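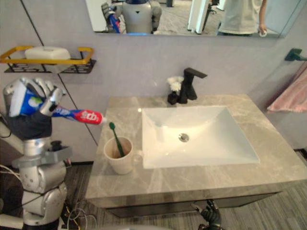 2025-06-14, Clutdale bench, vanity station

Toothpaste task, third pass at the data mix question. Policy is the same Omby checkpoint as last time, fine-tuned on teleop episodes only. The one thing changed is how wrist camera frames go into training. Before, we fed everything. Now we drop wrist frames where the hand covers most of the view and let the head camera carry those steps.

Counts after filtering:
3,815 episodes in the pool before any cut
1,223 left for this task once I took out aborted runs and anything with a missing camera stream
400 of those held back for validation, not touched

Setup notes. Mug on the left of the counter, toothbrush in it, head up. Tube starts on the counter and gets grasped near the base so the nozzle end is free. Arm sleeve on. Soap box stays on the shelf for all runs, since the older episodes have it there and I don't want to change two things at once.

Ran 20 rollouts per condition, alternating, same start pose. Scoring as before: grasp, carry, nozzle over bristles, hold. A rollout gets full marks only if all four go through without a stop.

Grasp and carry look the same in both conditions. I would not read anything into the small gap there. The difference is in the alignment stage. With all wrist frames in, the hand tends to creep past the brush and then correct back, sometimes more than once. With the filtered set it comes in slower and usually settles on the first approach. Failures in the filtered set are mostly the tube rotating in the grip after pickup, and no camera change will fix that.

Went back through wrist views to see what the filter is throwing out. A lot of it is sleeve and housing. 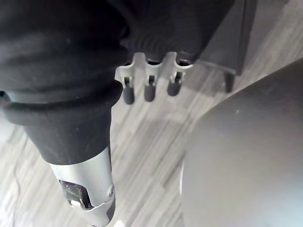
Wrist view, sleeve and cuff over most of the left side, floor behind.

The threshold is a plain area fraction on the arm mask. Kongkaew masks are good on metal but lose the edge of the black fabric when the background is dark too, so some frames get through that should not. Tried the Sirnonier masks on a small batch. Cleaner on fabric, but too slow to run over the full pool tonight.

To do:
- rerun the filter with Sirnonier masks on the validation split only, compare what gets dropped
- log grip rotation as its own failure code
- check head/wrist time offset again, last checked in January
- repeat both conditions with the mug moved toward the sink

Checkpoints and rollout logs are in the usual folder, filtered run has the suffix wf.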